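3.2 Demonstration procedure

All demonstrations were given by remote control. The operator sits at a desk beside the robot and moves a pair of light handheld arms whose joints are copied by the robot at the control rate. We also tried guiding the arm by hand, with the motors set to hold only its own weight. Hand guiding was easier to learn, but the operator's hands and sleeves often ended up between the camera and the object, and the policy trained on those recordings did poorly once the person was gone. We kept the hand-guided recordings for the comparison in Section 5 and used remote control for everything else.

The control software is Clilar, our own program. It reads the handheld arms, sends joint targets to the robot, and writes the camera images and joint positions to disk with a shared clock. A foot pedal starts and stops a recording. Operators asked for the pedal after the first week, when they had to let go of an arm to press a key and the gripper would drift. A second pedal marks the current recording as bad. Marked recordings are kept on disk but left out of training.

Five people gave demonstrations. Three had used a remote-controlled arm before. Each new operator practiced for one hour on a block-stacking task that is not part of the data, and then gave 20 practice demonstrations of the drawer task. These were also left out. We did not ask operators to follow a fixed path. They were told only what the start and end of the task should be, and to avoid long pauses with the gripper in contact with an object. Helmut Voß checked the first recordings of each operator and repeated the instructions where needed.

3.3 Tasks and collected data

We collected data for four tasks, all on a kitchen counter: opening a drawer, closing a drawer, placing an item in an open drawer, and moving an item from a plate to a cutting board. The counter was left with its usual contents in place. Our earlier system, Pavolia, was trained on a bare table, and its success rate fell sharply as soon as other objects stood near the target. We did not want to repeat that.

The full set holds 1,582 recordings, of which 278 were marked as bad by the operator or removed later. The most common cause was the gripper closing beside the drawer handle. Operators had trouble judging depth along the handle from the side camera alone, and most of them learned to watch the wrist view for the last part of the reach and go back to the side view for the pull. The next most common cause was a pull that was not straight – the drawer binds if it is drawn at an angle, and the organizer then slides on the counter with it. We did not fix the organizer in place, as the policy should learn to deal with this too.

From the remaining recordings we drew 1,000 for training and kept the others for tuning and for the tests in Section 5. The draw was balanced by operator, but not by task. Opening the drawer makes up the largest share and closing it the smallest.

Figure 2 shows the counter used for the drawer tasks and a wrist camera view of the drawer and its handle. 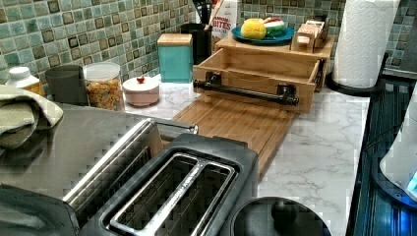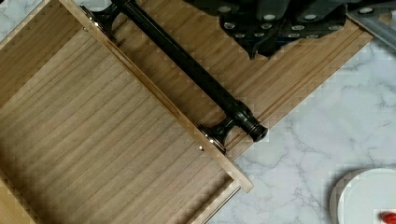

Figure 2. The work area for the drawer tasks. First image: the counter with the bamboo organizer, its drawer open, and the cutting board in front. Second image: wrist camera view with the black handle and part of the gripper.

3.4 Preparing the recordings

Recordings were trimmed at both ends to remove the time before the first motion and after the last one. We did not cut pauses inside a recording. An early version of our pipeline, Seltis, did so, and the policy trained on its output moved too fast near contact. Operators tend to slow down or stop just before closing the gripper, and that short stop appears to be worth keeping.

Images were scaled down and stored with the joint positions of both the handheld arms and the robot. The two differ when the robot is pushing against something. We use the handheld arm positions as the action to be learned, so that the policy can press on the drawer front when closing it – with the robot's own positions as the target, it stopped at first contact and the drawer stayed partly open.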